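The Registration Desk at Culla

The conference used a ticketing system called Tuvusero, and Tuvusero had a limit of 4000 records per event. The organizers had known this in October, when they signed the contract, and they had considered it safe. The gathering at Culla had never sold more than half that number. It was a meeting for people interested in adult development, group process and the theory of stages, and the market for those things was small and well understood.

The registrar worked from a room on the second floor of the spa hotel, with a window over the parking lot. She had been hired for a term of five months. Her duties were listed on one sheet: confirm payments, issue badges, handle transfers, close the file. She had no background in the subject of the conference and had not been asked to acquire one. During the interview the program director had asked her what stage she thought she was at, and she had said she lived 4 miles away and had her own car.

The payment plan worked as follows. A participant paid a deposit and was assigned a record. Each month the system drew an installment. If an installment failed, the system drew again after three days, and if that failed it sent a letter. The letter had been written by the program director and ran to two pages. It invited the participant to look at the failed payment as a signal from the wider system of which the participant was a part. The registrar cut it to four lines in her second week. Collections improved.

Record 1325 came in near the end of winter. It had a deposit but no name. The name field held a single space, which Tuvusero accepted as valid text. The address was given as Bistska, with no street and no country. Under "What do you hope to bring to the gathering?" the participant had written: "The chair."

She put the record on hold and sent a query. The answer arrived at 3:10 in the morning. It said that the deposit had been paid correctly, that the installments would be paid correctly, and that no workshop seat was needed.

She looked up Bistska. There was a village by that name on an old railway table, between two stations that still existed. The distances in the table did not add up unless the village was there. On current maps the line ran straight through the gap.

She reported it to the program director, who was pleased. He said that every gathering had an absent member, and that in some circles it was the practice to leave an empty seat for whatever had not yet emerged. He asked her whether she could feel it. She asked him whether the participant should be invoiced at the early rate or the standard rate. He said early.

The installments came in. They were drawn on the first working day of each month and they never failed. Of all the records on the plan, 1325 was the only one with no exceptions logged against it. In the third month an overpayment appeared, and she refunded it. The refund came back with a note from the bank stating that the account had been closed before the date on which it had paid. She called the bank. The clerk read her the two dates, agreed that they were in the wrong order, and asked if there was anything else he could help her with.

She entered both dates in the comments field.

By spring the sales were well above plan. A talk on the Nikzad model had been shared widely over the winter, and people who had never attended such an event were buying the full package, with breakfast. The Nikzad model held that a group passes through its stages in order and that no stage can be skipped, though it can be slept through. The registrar typed this sentence into the program booklet and noticed that she had typed it without reading it. She went back and read it. She left it as it was.

The file reached 3,999 ten days before opening. She told the organizers that one place remained. They asked her to raise the limit, and she explained that the limit belonged to Tuvusero. They asked her to delete a record that was not in use. There was only one candidate. She opened 1325, which was paid in full, and read the terms again. A paid record could be canceled by the participant or by an act of government. She closed it and sold the last place to a dentist.

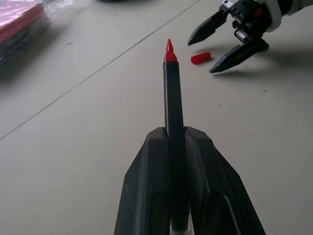
Badges were printed in batches of 500 on a machine that the hotel kept behind the front desk. The machine took the name from the record and rejected any badge where the name was missing. It did not reject 1325. It printed the conference logo, the word "Participant" and a white field where the name would go, and it moved on to 1326. She checked the log. The machine had recorded the badge as complete and had given the length of the name as nineteen characters.

She put it in the tray with the others, in number order.

Arrivals began at noon. The desk was set up in the lobby, with a line for each part of the alphabet and a separate line for people whose names had changed. Most participants wanted to hug someone, and a few settled for the registrar. By evening the trays were nearly empty. She stayed until ten, which was the published time, and then until half past ten, which was not. The badge was still there. She locked the cash box and left the tray out.

In the morning the tray was empty. The hotel had a record of entries to the building for the night, and it showed none. It also showed, at 3:10, one exit.

The opening session was held in the large hall. She had no reason to be there, but the seating plan was hers and she wanted to see how it had come out. She stood at the back by the doors. The program director welcomed everyone to the field of the possible and asked them to close their eyes and sense who was in the room. They closed their eyes. The registrar kept hers open and looked down the rows. The plan called for one seat with no one in it, in row nine on the aisle, and she found row nine and looked along it.

Every seat was taken. She went through the plan again, row by row, comparing it with the hall. Row nine had the right people. So did rows eight and ten. The total in the hall matched the total on the plan, and the plan included a seat for 1325. There was no face she could not account for – she had checked in nearly all of them herself.

She went back up to the second floor and opened Tuvusero. Record 1325 showed as attended. The name field still held its single space. The comments field, where she had entered the two dates, now had the dates in the correct order, and under them a line had been added. It said that the room was a good one, that the heating in row nine should be looked at, and that the participant would like to be considered for next year on the same plan.

Her term ran to the end of the week. She raised a ticket with the hotel about the heating. The engineer found a valve stuck shut under the aisle and replaced it that afternoon.

Then she opened the file for the following year. It was empty and had the same limit. She made the first entry herself, typed a space in the name field, set the rate to early, and saved it. The system asked her to confirm the address. She entered Bistska, and this time it filled in the street.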